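Section 7. Setting up the table for chores

I get asked every week whether the Fastus arms can do housework yet. Kind of! Mine will pick things up, pass them over and tug at cloth, and I still empty my own dishwasher. So keep the first jobs small and follow these steps, which I worked out with Lamisi Akolgo over a long October.

1. Push the table against a plain wall and clear a working area at the front, wide enough for both arms.

2. Line up the things you aren't using along the back. Leave them there, though (a bare table teaches you nothing about a kitchen).

3. Load the Clolow profile and set grip force to 3. Go up one step at a time.

4. Start with a food bag, then move on to cloth.

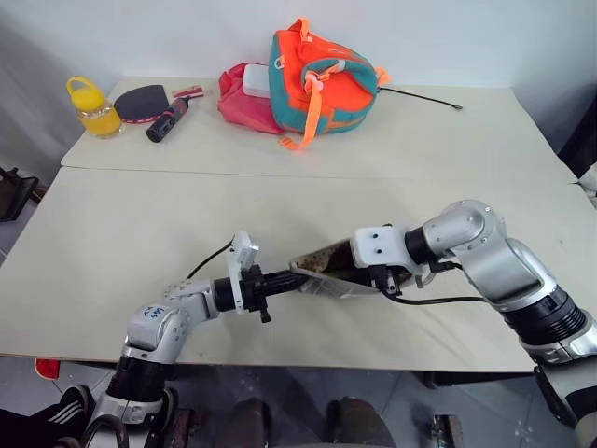
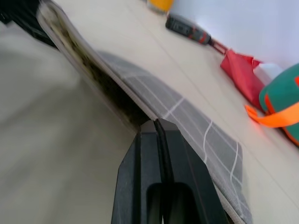

5. Run each job 11 times before you change any setting. I know, it's dull. Make tea.

6. Write down every drop, even the silly ones. My notebook has over 600 lines in it and I go back to it constantly.

Note: Patterned cloth gives the Quansah folding routine more trouble than plain. If it keeps grabbing two layers, lower the approach speed before you touch the grip.

Caution: Keep your fingers out from between the grippers while the arms are live. Hit stop first, then reach in.

Caution: Check that cables can move freely through the whole reach. A snagged one cost me an afternoon and a new connector from Wundska.

For spills and anything with a lid, go to Section 8.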